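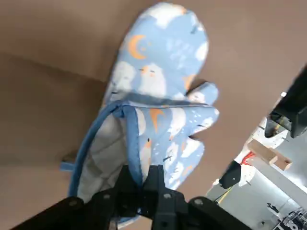 Last updated: January

Skallard Model Assembly -- Frequently Asked Questions

Is the Skallard Model Assembly the same as other Model UN conferences?

It's a close cousin. We follow the general shape of a UN-style assembly, with committees feeding draft resolutions to a plenary, but we spend a lot more of the weekend on treaty negotiation. Delegates get a messy working draft full of square brackets and have to agree on every bracketed word before it can go forward. It sounds dry until you've watched a room argue over "shall" and "should" for an hour and then burst into applause when the text is adopted. We love it!

What's this year's treaty?

The Bondedero Convention, on sharing water and fisheries data across borders. Bondedero is a made-up lake basin with made-up shoreline states, written for us by Anathi Moodley, and the background guide is a terrific read. Each country brief tells you what your government wants and what it can live with. Keep the second part to yourself.

How many people come?

We have places for 300 delegates. Last year's biggest plenary had 143 in the room for the final vote, which was a record for us, and the noise when the roll call finished was something else.

Who can take part?

Anyone in high school, university or college. You don't need a club or a teacher behind you. Plenty of delegates sign up alone, and we put them in a delegation with others from the same age group. High school students under 18 need a guardian's signature on the form.

I've never done anything like this. Will I be lost?

A bit, for the first hour, and then you won't be. Khanyisile Shezi runs a practice session on the first morning for newcomers, covering motions, points of order, yielding your time, and how to walk up to a stranger and ask for their vote. Do come even if you've read the rules. There's also a pink-covered cheat sheet in every registration pack.

Which country will I represent?

List your preferences on the form and we'll do our best. Returning delegates often ask for the large states, so if you're keen to get a first choice, think small. Landlocked and island delegations have written some of the best amendments we've ever seen. Please don't ask to represent your own country -- we don't allow it.

Do I have to write a position paper?

Yes, 2 pages at most. Set out your country's position on the draft treaty and the changes you'd propose. Chairs read every one and send comments back. Papers sent late still get read, but they aren't considered for the writing award.

How does voting work?

Procedural motions pass by simple majority of those present and voting. Amendments and the treaty itself need a two-thirds majority. Abstentions don't count as votes cast, so an abstention can matter more than you'd think; have a look at the worked sheet in the background guide before you start your headcount. Elections for plenary president are by secret ballot, with the lowest candidate dropping out each round until somebody gets over the line.

Can I give my speech in a language other than English?

In the Penry committee, yes. It runs in English and French, with student interpreters coordinated by Graça Loureiro. The other committees are in English only for now. If you'd like to try interpreting, please write to her! The training is free and you'll get a proper booth and headset.

What should I wear?

Business dress or national dress. Comfortable shoes are strongly encouraged, as most of the real negotiating gets done standing up in the corridor.

Are laptops allowed?

In unmoderated caucus, yes. During formal debate they stay closed. Drafts are shared through Skikex, our document system, and you'll be sent a login with your country assignment. Each delegation gets 2 editing accounts, so agree on your typists early.

What does it cost, and is there any help?

The fee is listed on the registration form and covers lunches and materials. Charmaine Sibiya looks after the bursary fund and is lovely to deal with. A short note is all she needs, and it's kept separate from your application.

Can teachers and parents watch?

Everyone is welcome in the public gallery for the plenary. Committee sessions are closed to visitors, apart from faculty advisers wearing a badge. No passing notes to delegates from the gallery, please.

I'd like to chair a committee. How do I apply?

Chairs need to have attended at least once as a delegate. Send Sizwe Nkuna a paragraph on which committee you'd like and a time you saw a debate handled well. He'll set up a short mock session with you, complete with unreasonable points of order from our current chairs.

My question isn't on this page.

Use the contact form and put "Delegate question" in the subject line. Questions about country assignments are answered once assignments go out.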